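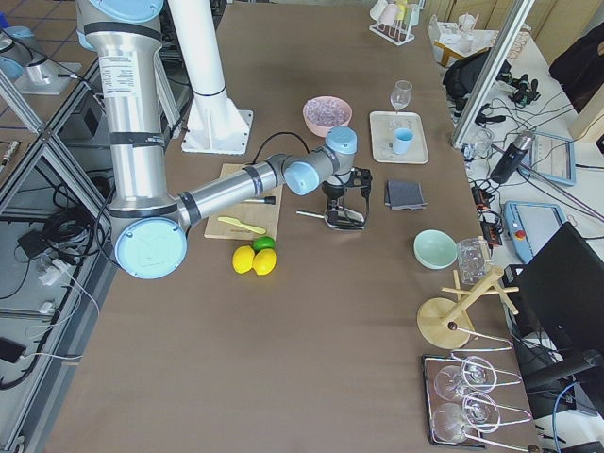
Why does the doctor look at the screen more than at me? One reader sent us that question after a checkup, and it's a fair one. The doctor is probably reading your record, or typing something new into it.

A record is the story of your health, written down in bits. It says when you had your shots, what made you itch, how tall you were last time, and which medicines you take. Years ago it was mostly paper in a folder. Now it is usually kept by a computer program, and the companies that make these programs say wonderful things about them. They say the program saves time. They say it never forgets. They say everyone will love it.

Should you believe them? Let's take those one at a time.

Does it save time?

Sometimes it does. Suppose you hurt your wrist on vacation, far from home. If the clinic there can open your record, it can see right away that one kind of medicine gives you a rash. With a paper folder, someone would have to call your own doctor and hope the office was open.

But somebody has to put all that information in. Think about a form with 45 boxes on it. A nurse may know you're fine after looking at you and asking a few things, yet the program won't let her finish until every box has an answer. That is time too, and the ads don't usually mention it.

When a company says "saves time," a good question to ask is: whose time? The person at the front desk may get done faster while the nurse gets done later.

Does it never forget?

A computer is very good at keeping what it was given. It is no good at all at knowing whether what it was given is right. If a tired person types that you weigh 226 pounds when you're in second grade, a simple program will keep that number safe for years. A better one will put up a warning that says something like "Are you sure?"

Warnings sound like a great idea, and some of them are. But what happens if the program warns people all day long, about big things and tiny things alike? Think of a smoke alarm that beeps every time you make toast. After a while, you stop jumping up. People who work in clinics can get that way about warnings, and then they might click past one that matters.

Can different programs talk to each other?

You might think so. They're computers, after all! Let's make up two clinics to see. The Kemby clinic uses a program called Jutix, and the Fagerlund clinic across town uses one called Zenurier. Kemby writes your birthday with the month first. Fagerlund writes it with the day first. A birthday of 14th July is easy enough, because there is no month number 14, so even a computer can work out that something is the wrong way around. But what if you were born on the fourth day of September? One program may think you were born on the ninth day of April. Now there might be 2 of you, each with half a story.

Programs can be taught to share properly. It takes agreement on lots of dull little things, like dates and the names of medicines, and somebody has to pay for the work. So if a company tells you its program "connects with everything," it's all right to ask what "everything" means.
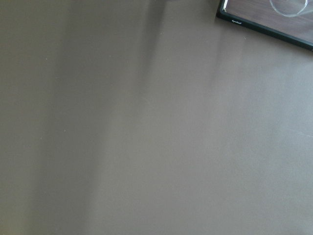

Sharing brings up another question, and it may be the one that matters most to you. Who gets to look?

Your record is private. The people taking care of you need to see it, and usually your parents or guardians can see most of it. A neighbor who happens to work at the hospital shouldn't open it just to be nosy. Many programs keep a list of everyone who opened a record and when. That's useful, but only if a person checks the list. If a hospital has 924 workers and no one ever reads it, the list isn't protecting you very much.

Companies also like to say their program is "completely safe." Be careful with the word "completely." Locks get picked, passwords get written on sticky notes, and programs have mistakes in them. A company that tells you what it does when something goes wrong is giving you more information than one that says nothing ever will.

So are these programs bad?

No. Paper folders got lost, got coffee spilled on them, and could only be in one room at a time. Some doctors' handwriting looked like a spider had fallen in the ink. Plenty of people who grumble about the computer wouldn't want the folders back.

Things to ask at your next checkup

You're allowed to be curious about your own record. You could try these:

What are you typing about me?
Can I see the screen?
If something in there is wrong, how does it get fixed?
Who else can read this?

If the answer is full of long words, ask for it again in short ones.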